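Notes from the Neltau open day

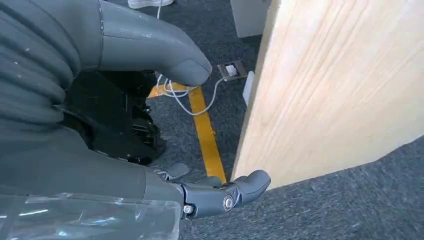 Neltau opened its Dunstan lab to visitors on July 7, 2026, and I drove over to see the reaching demo Shoaib Lashari had mentioned in June. My interest was cable handling and joint protection, which brochures skip. The upper arm wears a thick ribbed sleeve, shaped like a bellows, and the segment coming out of it is smooth gray plastic. The finger joints are held with plain metal screws, and you can get a driver on at least one of them without taking anything else apart. I have spent enough evenings inside sealed hands to count that as a feature.

The task was short. The robot was to approach a pale wooden panel, find the lower edge, and follow it by contact. Lashari ran it 14 times while I was there. It lost the edge on 2 of them, both times after the wrist rotated late. He put this down to controller timing. I would have looked at the force threshold first, and we did not settle it.

Cycle time was 19 seconds, which is slow. Faisal Khokhar, who wrote the contact code, said the speed limit is set in software for visitor days and that they run it faster with the room closed. He did not give a figure.

I asked about sleeve wear. They swap it after some 200 hours, mostly for cracking at the inside of the elbow. Hudow supplies the replacements, and lead times have been poor this year. Khokhar has tried a softer compound and says it picks up carpet fiber.

Two things I forgot to ask: whether the fingertip sensing survives a knock, and how they recalibrate after a finger swap. Skarnness has its own open day later on with a similar arm, so I will bring the same list there.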